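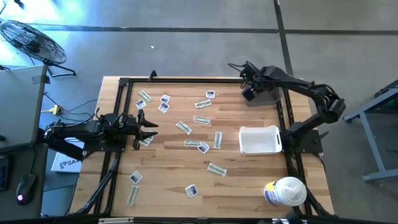

Residential Interiors II
Handout 7: Planning a pantry wall
Instructor: Lurdes Cordeiro

Storage is my favorite part of this course, and the pantry wall is where it gets really fun! Last session we looked at work zones. Now we put the food somewhere.

Start with the groceries, before you draw a single door. Ask your client to list what they buy in bulk, what they reach for every day, and what comes out once a year (the turkey platter, the canning pots). Hawi Gebretsadik did this for the Parnemine house and found that most of the family's dry goods would fit on shallow shelves. Her first sketch had deep cabinets from floor to ceiling - lovely to look at, but the rice would have vanished behind the cereal.

Depth
Shallow shelves win for cans, jars and spices. One row, maybe two, and everything shows. Save deep shelves for small appliances and put them on pull-outs if the budget allows.

Height
Daily items go between hip and eye level. For our class project the top shelf is set at 80 inches, so plan on a step stool and give the stool a home too! Keep heavy things low.

Doors and walkways
A swinging door needs floor space, and so does the person holding it open. Try pairs of narrow doors, or a pocket door if there's no plumbing or wiring in the wall. Check the swing against the fridge. Check it again with the fridge open.

Light
Dezső Kocsis will bring his strip lighting samples next time. Until then, mark a switch location and an outlet on every plan.

Assignment
Draw the pantry wall for the Erraji apartment in plan and elevation. The opening is 32 inches wide and can't be moved. Label every shelf with what it holds. Pin-up starts at 7 p.m., and please bring your rough sketches along with the clean set - I love seeing the messy ones.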